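Cell notes: the shelf-picking station at Oltport

The shelf-picking station at the Oltport site went back into regular use this month after a round of work on the gripper, the wrist camera and the daily check. Readers at Plilton who run the sister cell asked for the details, so they are set out below in the order the work was done. The station keeps its old name, Plarkow, in the job list.

Gripper fingers

The cell uses a parallel gripper with two black fingers. The tips are tapered and flat, and the ridges on the inner edges do most of the holding. Foam is the worst material for those ridges. It sheds a fine dust that packs into the grooves, and a packed groove behaves like a smooth one. The first sign is a part that turns slightly in the grip as the arm lifts. The second is a part on the floor.

Both fingers were taken off and brushed out along the grooves with a stiff nylon brush, dry. Solvent was tried on the spare pair in the spring and left a film that took longer to remove than the dust had. After brushing, wipe the tips with a lint-free cloth and look along each one against a light. A ridge with a rounded top is worn. Replace the fingers as a pair, even when one looks fine, so that the closing point stays on the center line.

When the fingers go back on, start all the screws by hand before tightening any of them. Close the gripper slowly on a strip of paper at the tips, then at the base of the ridges. The paper should drag the same at both places. If it slips at the tips, the fingers are splayed and the mounting faces need cleaning. On our unit a single crumb of foam under the left finger was enough to cause it.

Write the cycle count on the maintenance card at every finger change. The last pair came off at 1644 cycles since the previous brushing, which is too many for foam work. The interval is now 147 cycles, or the end of the shift if that comes first.

Wrist camera

The small camera at the wrist sees both fingertips along the bottom of its picture, and the position of the tips in that picture is the quickest check of the mount. If the gap between the fingers has shifted to one side, the bracket has moved. Do not correct this in software. Loosen the bracket, square it against its stop, tighten it and take a new reference picture.

Stills taken while the arm is moving are no good for reference. The boards of the stand smear first, especially the upper one, which passes closer to the lens. Let the arm settle before saving anything. Ong, the logging program, will accept a blurred still without complaint, and the fault then shows up later as a poor match at the start of a shift. 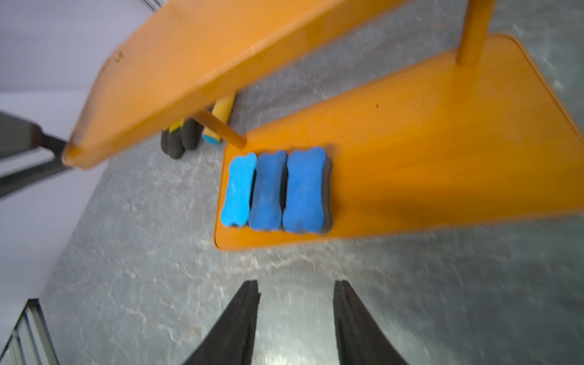

Page last changed: September 23, 2024

Stand and test parts

The working area is a two-tier orange wooden stand on the floor. The test parts on the lower shelf are three bone-shaped erasers, blue foam on a dark base, set side by side at the left end with small gaps between them. The close spacing makes this a useful approach test. A finger that is slightly off line will touch the neighboring part before it reaches its own, and the contact can be seen in the wrist view.

The shades are not the same. The leftmost eraser is a lighter sky blue and the other two are a deeper royal blue, so color limits set on one of them should be tried on all three before they are saved. The rightmost is also the largest. Set the opening width for that one and check that the wider approach still clears the one next to it.

Foam cylinders are kept for the floor-level picks, in black and in yellow with a blue end cap. With three of them under and behind the stand, the upper board hides part of the group from a high camera position. Plan the first look from a lower angle and come in from the open side. The upper board must be treated as a solid obstacle on every path, with its full thickness entered in the model. The earlier model had the board as a flat sheet, and that was the cause of the scuffed finger housing reported from Plilton.

The rounded corners of the boards are a poor choice for locating the stand. Use the dowel legs. They are easier to find from several angles, and the arm can be brought near them at low speed without passing over the parts. Marks on the boards should not be used either. A dark speck on the lower board was picked up as a feature during one of our trials, and the match was lost as soon as the board was wiped – keep the match area on the legs.

Floor and lighting

The gray marble-patterned floor causes more trouble than the stand does. The light veining and the darker patches both produce false edges, and the surface reflects light. Reflections move as the arm moves, so a setting that works from the home position may fail halfway down the approach.

Two changes helped. The lamp was turned to bounce off the white wall, and camera exposure was locked for the length of each pick. With automatic exposure the picture darkened whenever a bright patch of floor came into view, and the black cylinders lost their outline. Locking exposure costs a little detail on the yellow foam, which has no effect on the grip.

Black cylinders standing close together are still sometimes read as one part. The present workaround is to take a second view from a slightly different height before closing the gripper. It adds time to the cycle and will stay in place until the new depth settings have been tested.

Daily check

Run the check with the arm at low speed and the test parts in position.

Brush the ridges on both fingers and wipe the tips.
Close the gripper on the paper strip at two places.
Compare the tip position with the reference picture.
Locate the stand by its legs and confirm the offset.
Pick and replace each eraser, starting from the right.
Record the result in Ong.

Five clean runs in a row are needed before the cell is released for the shift. A dropped part, a turned part or a touch on a neighboring part puts the count back to zero. If the count is reset twice, take the fingers off and clean the mounting faces before trying again.

Open points

The wrist cable still pulls tight when the arm reaches fully to the left. A longer cable has been ordered. Until it is fitted, keep the joint limit that was added to the job and do not clear it to reach parts at the far end of the shelf. Move the parts by hand.

The spare finger pair at Plilton is the older pattern with shallower ridges. It fits the gripper but should not be used for foam. Please mark the bag and send the part number with the next parts order.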